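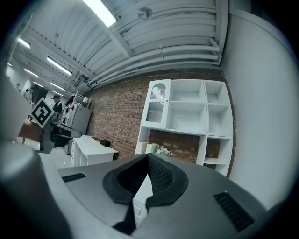

# Freelancing Through Prukmont: Questions We Get

Prukmont matches freelancers with companies that need work done and would prefer to skip hiring a whole person for it. The answers were written by Zulkifli Pillai, who runs the contractor desk and has been a freelancer, an employee, and for one confusing January, both at the same company.

## Am I your employee?

No. You're an independent contractor. You set your hours, pick your jobs, and buy your own coffee. You also buy your own dental plan, which people tend to remember around the time of the first toothache.

## How much do you take?

Clients pay our fee on top of your rate. If you quote $300 for a job, you get $300. There is one charge on your side: $2 per payout if you want the money the same day. Standard payouts are free and slower.

## Can I turn down work?

As often as you like. Your ranking doesn't drop when you say no. It does drop when you say yes and then go quiet, so please don't do that.

## What kind of jobs are on the list?

There were 511 open listings when this page was last updated. Bookkeeping and copy editing make up the bulk, with a long tail of things your parents will struggle to explain to their friends.

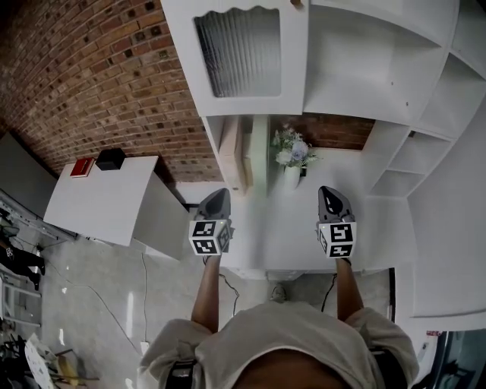
On-site work is listed separately from remote work, and it pays by the shift. Read the listing before you accept, especially the lines on location, parking and equipment. "Hands-on" covers a lot of ground. It can mean unpacking boxes, or it can mean standing at a white countertop in a beige short-sleeved shirt with a gripper in each hand. If a listing doesn't say what you'll be holding, message the client and ask. Travel time is unpaid unless the listing says otherwise, and it rarely does.

## Do I need my own insurance?

For remote work, no, though some clients ask for it anyway. For on-site work, yes. Upload your certificate under Profile > Documents. A photo of the certificate on your fridge will be rejected, as several have been.

## What about taxes?

They're yours. We send a yearly statement of what you earned through us, and after that it's between you and the tax office. Put money aside from each payout. Future you will be in a bad mood otherwise.

## A client wants to pay me directly. Is that allowed?

After your first 111 billed hours with that client, yes, and we'll wave you off cheerfully. Before that, it breaks the agreement you scrolled past when signing up (section on direct hire, near the bottom).

## What are Grornura and Brurier?

Grornura is the time tracker. Brurier is the invoicing tool. They used to be one product and are still not fully on speaking terms, so check that your hours match on both before you submit.

## The client hasn't approved my invoice. Now what?

Send one polite reminder through Brurier. If that gets you silence, click "Escalate" and the desk will take over the nagging. We're good at it.

## Can I take a month off?

Yes. Switch your profile to Away so clients stop writing to you. Remember to switch it back when you return.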